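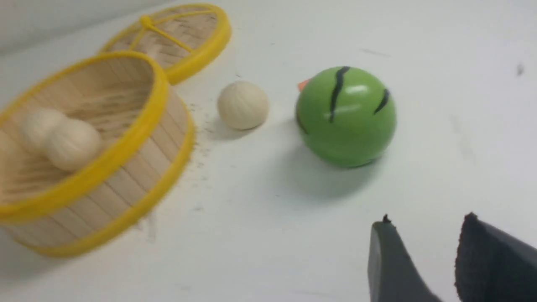 Notebook, February – sourdough bench, Merkby starter

Feed no. 402. (Yes, I'm still numbering them. It started as a joke and now I'd be sad to stop.)

Fed at 7:10 a.m., one part old starter to two parts flour to two parts water, same jar as ever. By 10:30 it had doubled, and by noon it was pushing at the lid. That is the fastest this culture has ever moved in winter and I'm thrilled with it! Smell is apple peel and a little yogurt, none of the nail polish note we had all through January. The only thing I changed was the flour. The last of the old bag went on feed 399, and since then it's been the Tradus whole rye, cut half and half with white bread flour.

So I want to know if it's the rye itself or just that the bag is fresh. Plan: keep 2 jars going side by side through the end of the month. Jar A stays on the Tradus mix. Jar B goes back to all white, new bag, opened the same morning. Same water, same shelf, rubber band at the starting line on both. Please don't move the jars to the sunny side of the bench, even if it looks nicer there. A few degrees will swamp anything we're trying to see.

Steamed dough

This was the fun part of the day. We had a lot of discard and I've been wanting to try it in filled buns for ages. Used 3000 g of flour for the whole batch, which was far too ambitious for one mixer. The second half had to be finished by hand and my forearms know it.

The dough came together softer than the yeasted version and kept getting softer as it sat. First shaping was a mess, the pleats just melted back into the ball. Put the rest in the fridge for an hour, tried again, and it was a different dough altogether – held a pleat, held a seam, didn't stick to the bench. Write that on the card: chill BEFORE shaping.

Steamed over a low simmer, lid wrapped in a towel. Tried three rest times after shaping, 20, 40 and 60 minutes. The 20s were tight and a bit chewy. The 60s wrinkled as soon as the lid came off. The 40s were lovely, fine crumb all the way through and a faint tang that goes so well with the cabbage filling. I ate more than I should admit in a lab notebook.

Color: more cream than white. Someone will say that's the rye in the starter and they're probably right. Could run a batch with jar B discard once it's settled down and compare. I like the cream, personally.

A pinch of baking soda kneaded in at the end helped the crumb but turned one bun yellow in streaks where I hadn't worked it through. Dissolve it in a spoonful of water next time.

Proofing box

Still reading low. The dial says 82, the probe says 78, and I believe the probe. Moved the water tray to the back and got one degree out of it. The Darnmont heating mat that came with the box may just be tired. Spare is in the drawer under the scale, will swap it tomorrow if I get in early.

Yau recipe

Went back to the Yau sheet for the hydration and found I'd been reading the wrong column the whole time. It wants 6 percent sugar by flour weight, I've been putting in 9. That might account for the browning on the pan-fried ones too. Redo with the right number before changing anything else.

To do
rye, one more bag
parchment rounds, the small size
label jar B properly, tape is peeling
feed 403 at 7 p.m.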